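Recording Garment-Folding Demonstrations by Remote Control
Operator Guide, Prultham Teleoperation Laboratory
Prepared by Margarida Lobo. Revised Nov 24, 2023

Scope
This guide applies to operators who record folding demonstrations at the Frade stations. It covers knit garments only. Woven shirts and towels are treated in separate guides.

Before recording
Sign in at the station and open a new session in Ralotent. Enter the garment number from the bin label. Confirm that the wrist view and the overhead view are both live, and wipe the work surface if lint has collected on it.

Move the leader arms slowly through their full range. The follower arms should track them without delay or vibration. If either arm lags, close the session and report the station number to Joaquim Marinho.

Placing the garment
Each episode must begin from a disordered state. Lift the garment by any point, release it over the table, and leave it as it falls. Do not straighten sleeves or turn a print toward the camera. A garment that slides to the floor is dropped again before recording starts.

Performing the demonstration
1. Press the left pedal to begin. Hold both arms still until the indicator turns green.
2. Find a hem or cuff in the wrist view and grasp it close to the edge. Take one layer where possible.
3. Draw twisted sections apart before attempting any fold. Pull along the surface and keep lifting to a minimum.
4. Spread the body of the garment, then fold in the sleeves.
5. Fold the lower half over the upper half and release.
6. Return the arms to rest and press the right pedal.

An episode may last up to 90 seconds. A missed grasp should be kept in the recording if the operator recovers from it, as the policy learns from the correction. Episodes with more than 7 missed grasps are to be discarded.

Labeling
Mark each episode as complete, partial, or discarded before starting the next one. Of the 1,106 episodes recorded in May, 294 were returned to operators for missing labels. Unlabeled episodes are not passed to training.

Starting states
Crossed layers and rolled fabric are acceptable at the start of an episode, as with the teal garment printed with a 39.

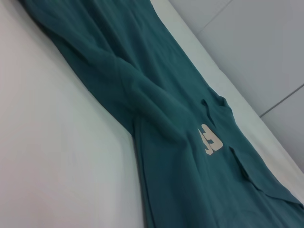 Celeste Serrano: Could step 2 say what to do when two layers come up together? I have been releasing and grasping again, but another operator on my shift shakes the top layer free, and our episodes look very different on playback.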